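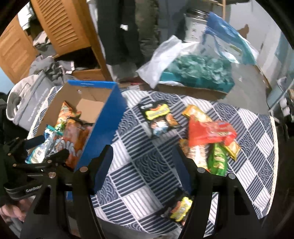
How often should the fingers of a hand-held gripper be checked?

Inspect them before every session and again whenever the tool has been dropped, knocked or packed for transport. A full check of fasteners, travel and finger alignment is due after every 300 grasps.

Trudside Equipment Services
Gallery: Care of the Mullusar Hand-Held Gripper Station

The Mullusar station consists of one hand-held, two-fingered gripper, its camera, a calibration board and a storage case. The station is maintained by the Trudside workshop and issued to staff for sessions at Trudside and at the Jenley annex. This page is intended for staff who sign the station out and for technicians who service it when it comes back. The full procedure is kept in the service binder, and the binder takes precedence where the two differ.

At the table

The gripper reaches over a blue-and-white tablecloth, with a small yellow-labeled snack packet lying between the two fingers. Round metal bolts can be seen near the tops of the dark finger plates, and a strap marked "GenRobo" is wrapped around the mount.

Snack bags and packets are a demanding load for the fingers. The film is thin and slippery, the contents shift, and a finger that sits slightly out of line will push a packet along the table instead of closing on it. Operators who notice this should stop and check alignment before changing the way they approach the object.

Finger plates

Wipe both plates with a dry cloth at the start of the session. Crumbs, salt and adhesive from labels collect in the cutouts and should be removed with the soft brush in the case. Do not use solvent on the plates. Any plate with a chip, a crack or a raised edge is to be taken out of use and returned to the workshop with the tool.

Finger bolts

Bolts are tightened with the preset driver in the case. Work from the outer bolt inward and stop at the first click. A bolt that turns freely after the click has a worn thread and must be replaced. The case holds 6 spare bolts; please record each one used so that the set can be made up again. Thread compound is applied in the workshop only.

Alignment

Close the fingers on the gauge card. The card should be held evenly along its width and should not tilt when the tool is turned on its side. If it tilts, loosen the bolts on one finger only, seat the finger against the card and tighten again. Repeat the test with the tool held level. A tool that fails after 2 attempts should be tagged and sent back.

Finger travel

Open and close the fingers fully 5 times, slowly, without an object. Movement should be smooth, with no grating and no pause near the closed position. Stiffness near the open position usually comes from dirt in the slide. The slide may be brushed clean in the field, but it is not to be opened or oiled outside the workshop.

Strap and mount

The strap is to lie flat, without a twist, and its end is to be tucked away from the fingers. Check that the mount does not rock against the handle when the tool is held firmly in one hand and the mount is pressed with the other. A worn strap is replaced and never knotted or taped.

Camera

Clean the lens with the lens cloth, which is kept in its own pouch and used for nothing else. Once the camera is on, confirm that both fingertips are in view with the fingers fully open. If either tip is lost, the camera bracket has moved. The bracket has two set positions; return it to the rear one and run the calibration board again. Calibration results are saved under the station name and the site, in that order.

Setting out the table

Objects for the session should be within reach of the operator without leaning. Cloth table covers are permitted. A cover should be smoothed before calibration and left alone afterward, and any trim or hanging edge should be kept clear of the operator's knees and feet. Boxes of spare objects may stay on the table if they do not block the approach to the item being grasped. Keep the floor on the operator's side clear of bags and packaging.

Food packets are to be unopened. A packet that splits during a session is removed at once, and the finger plates and slide are brushed before work continues.

Faults reported most often

Fingers close unevenly. Check alignment with the gauge card, then the finger bolts.

Objects slip out after closing. Wipe the plates. If slipping continues, the contact surfaces are worn and the finger set is due for exchange.

Image shakes when the fingers close. Press the mount as described above. A mount that rocks is a workshop repair.

Fingertips missing from view. Return the camera bracket to the rear position and recalibrate.

Repair and exchange

Finger sets for the station are supplied by Kadlec and are fitted in matched pairs. A single finger should never be replaced on its own, even when the other shows no wear. After an exchange, the technician runs the gauge test, the travel test and a new calibration, and resets the grasp count in the log to zero. The old pair is marked and held at the workshop until the November stock review.

Stations in need of repair should be returned in the case with the fault tag completed. Please describe what the tool was doing when the fault appeared and which objects were in use. Tags that say only "not working" delay the repair, as the technician must then test every part of the tool.

Returns are accepted at the Trudside service counter until 5 p.m. Staff at the Jenley annex may leave the case in the equipment locker and enter it on the locker sheet. Remove any objects from the case before handing it in.

Trudside Equipment Services, Workshop Section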